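Section 4. Hand work after the Seltton floor unit has run

Read this before your first shift with the machine. Short version — it does the open floor, you do what it leaves. Used to be we mopped the lot by hand. Now the job is more checking, less mopping, more time on your knees at the corners. Plan for that.

4.1 Before you start

1. Check the panel. Green = run finished. Amber = still going or stuck, see Section 6.
2. Press HOLD. Wait for the beep. Unit stays put for 300 seconds, then asks again.
3. Put the floor sign out. The unit doesnt carry one.
4. Pull up the missed-spot map. Gray squares are yours.

CAUTION: Never kneel in the lane with the unit on amber. It slows for people standing. Low down it sees you late.

4.2 Spot wiping

1. Go to the nearest gray square. Work back toward the door.
2. Fold the cloth. A folded one gives you fresh sides to turn to.
3. Free hand flat on the tile, fingers spread, weight on it. Glossy tile is slick.
4. Wipe with the palm, not the fingertips. Cross the grout lines, don't stop at them.
5. Look along the tile toward the light. Streaks show up in the shine. Go again if you see any.
6. Mark the square done on the map.
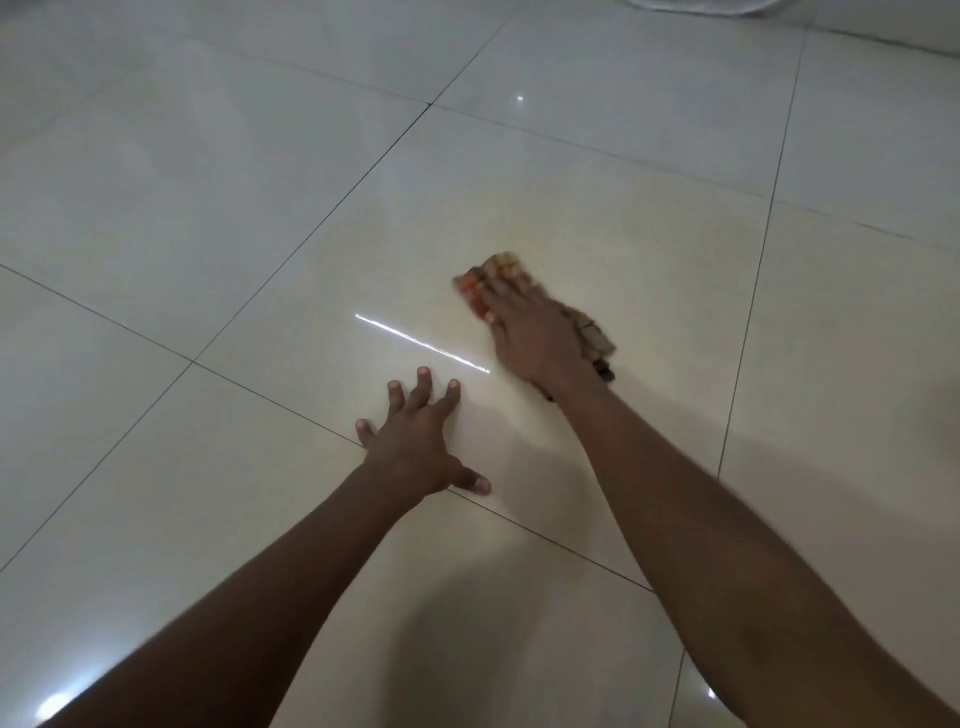
Yaowalak Phuthong

Old rags are fine for this. Do not use the machine pads by hand, they're too stiff and they cost more than you'd think.

NOTE: Knees. Pads are in the Drenstead cupboard, bottom shelf. If your map has a lot of gray, split it with whoever is on. Busisiwe and Tuấn swap halfway and that works ok.

4.3 Sending the unit back out

1. Cloths, bucket, sign — all off the floor.
2. Press RESUME twice. Once only wakes the screen.
3. Stand clear until it has left the dock.
4. If it comes back with code 105, brush is jammed. Power off first, then clear it.

4.4 What changed on the rota

Two people per evening, same as before. Hours are the same too. Map check is now part of the shift so write it down as work time, dont do it on your break. Same squares gray every night? Tell Anong Khunthong and she will get the route redrawn. Please do tell her, in February we wiped one corner by hand for weeks when the route just needed a fix.

Anyone can press HOLD, any time, no need to ask. The log keeps the run times, it does not record who wiped what.

Next: Section 5, Emptying the tank.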